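Subject: Re: [holiday-lets] Changeover times and linen at Firnport

Callum Morrison wrote:
> Drummond now want guests out by 10 so the linen van can do
> Firnport before Wamham. Does anyone know if that applies to
> the two-bedroom units too? Also, is the deposit still 200?

Callum,

It applies to every unit on the Firnport side, whatever the size. The Wamham cottages keep the old time until the end of May. I have changed the arrival sheet for ours, but the booking page still shows 11 and will need editing by whoever holds the login.

The deposit is still £200 for a week. For the large house it is £675, taken with the balance and returned within 5 working days of departure. Short breaks are charged at the same rate — the discount was dropped when we moved to the Nasau booking system.

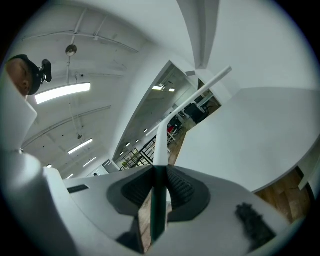
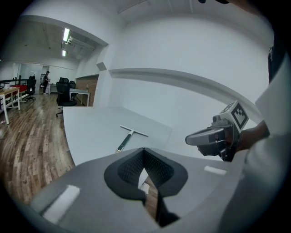

On linen, Drummond count a set as one sheet, one duvet cover and two pillowcases. Towels are billed separately. If you order by bed, the Nasau form leaves the sofa bed out, so add it by hand in the notes box. The form accepts changes up to 5 pm the day before delivery. After that you have to ring the depot.

Cot sheets are not on the list at all. We keep our own.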